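4.2 Small things on the family table 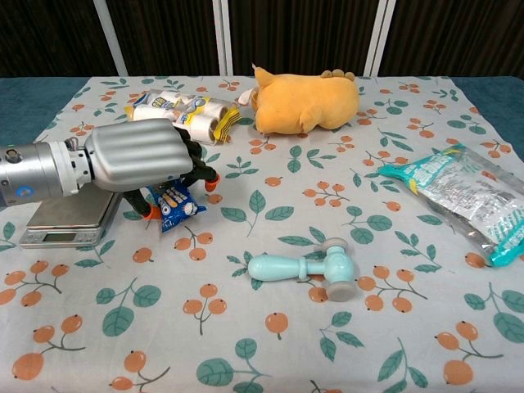

Figure 3. Snack packs, a plush toy, a kitchen scale and a clear plastic bag on a printed tablecloth.

Why do small packaged snacks end up staying on the table when the rest of the shopping has been put away? In most of the homes we visited, they stayed out because they had no fixed shelf of their own, and because somebody in the household expected to want one before long.

We came to this question rather slowly, I must admit, after many pleasant afternoons in the kitchens of Astdale (and a good deal of tea). Our first round of visits, in June, was meant to cover cupboards only. It was Rakiya Ekpo who kept writing the word "table" in the margins of her notes, and when the rest of us went back through our own pages we found the same thing there, over and over, in one form or another. We therefore widened the study to take in whatever was lying on the main table at four in the afternoon, and over the full period we logged 376 items in 35 homes.

Snacks made up a larger share of the log than we had guessed, and they rarely sat alone. The mix in Figure 3 will be familiar to anyone who has lived with children, or with grown people who behave like them at snack time: a small blue packet with a round cartoon face on it, a bundle of rolled snack packs with crinkled yellow ends, and a mustard-orange plush toy lying along the back of the cloth. We coded such groupings as "mixed rest," a term we borrowed, with thanks, from Pramila Malhotra's earlier notes on hallway shelves in Verholm.

The kitchen scale deserves a word of its own. Flat digital scales turned up on the table in 11 homes, and when we asked about them we were told, nearly always with great good humor, that they had been taken out for baking and had simply never gone back. A scale is low and flat, it takes up little room, and people seemed quite content to eat, draw and sort the mail beside it.

Large bags were harder to code. Samira Masri and I went back and forth for some time over whether a clear plastic bag should be logged as an item or as packing, and in the end we gave it a line of its own, whatever it held. Readers who prefer the older Haslam scheme, which leaves bags out altogether, can drop that line from the table in the appendix without disturbing the other categories.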